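Seltberg workroom, notebook, June
Page heading: table linens, the yellow gingham question 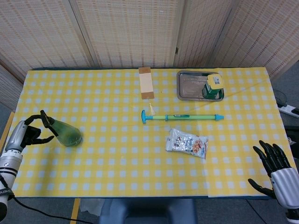

Yellow gingham on the work table, crease still in it on the right. Green pear shape at left, tag toward the back.

Starting a fresh page because the last one turned into an argument in the margins. The argument is whether the yellow gingham is good enough to be the standard cloth for the small-goods table. Eulalia Bustos says yes. I say I haven't seen a reason yet, and "it looks cheerful" doesn't count as one.

What I have against it, in the order it annoys me:

The crease. There's a faint one running diagonally on the right side. The Driltov sheet that came with the cloth says it "relaxes flat after one night on the table." I don't believe that sentence and would like to know who wrote it. No table size given, no room temperature, no word on how the thing was folded before. I also don't know how long ours had been out, so I can't say the sheet is wrong. I can only say there's a crease.

The front right corner. The fabric doubles over itself there and you get a paler strip. Is that us laying it badly, or is the cloth the wrong size for this table? Eulalia says laying. Could be. She also said that about the Lis cloth, and that one was cut crooked, as we found when we put a square to it in the end.

The pattern. Lemon yellow with pale squares in an even grid. Handy for lining things up, I'll give it that. But it shouts. The beige tag does all right because it has those darker brown bands at both ends, so your eye finds the edges. The cream part in the middle I'm less sure about. I'd want to see it next to a plain cloth before I agreed that it "pops," which is Eulalia's word and is now banned from this notebook.

The green one is a better case for her side. It's see-through enough that the shading inside shows dark against the yellow, and you can make out the rounded bottom and the neck without hunting for them. Fine. One point to the gingham. I'd still like to know what a clear item does on it. My guess is that the grid shows straight through and you lose the outline, but that's a guess and goes down as one.

Note on the tassel. White string on pale squares is asking for trouble. Either we lay it so it crosses the yellow or we stop pretending we can see where it ends. Someone has written "comb the tassel?" on the back of the supply list. No. Leave it how it falls.

Cost, because it will come up: Zovari wants us to take 40 of these cloths to get the lower price. We have 8 tables. I've asked twice what the other 32 are for and been told "spares" both times. That is a lot of spares for a cloth that we haven't tried washing. Order number on the quote is 1422, filed in the blue folder, unsigned. Please leave it unsigned.

Wash test, then. Proposed by me, grumbled at by everyone:
Measure the cloth along both sides before it goes in and write the numbers HERE, not on a sticky note.
Cold wash, hang dry, no iron.
Lay it back on the same table and measure again.
Look at the pale squares in daylight and decide if they've picked up any yellow.
Leave it out overnight. Check the crease in the morning, before anyone smooths it with a hand. Last time it was smoothed and the result was useless.

If it shrinks enough to show table at the sides I'm calling it off. Eulalia thinks that's too strict and wants to allow a small gap. How small? She is going to write a figure down before the wash — not after.

Added, 4:10 pm: Eulalia reads the above and says the plain cloth I keep bringing up has a stain on it and I know it does. True. It's on the underside. She says that is still a stain. Also true. She'll bring the tape measure from upstairs and we start tomorrow.

Still open: who folded the gingham on the diagonal in the first place.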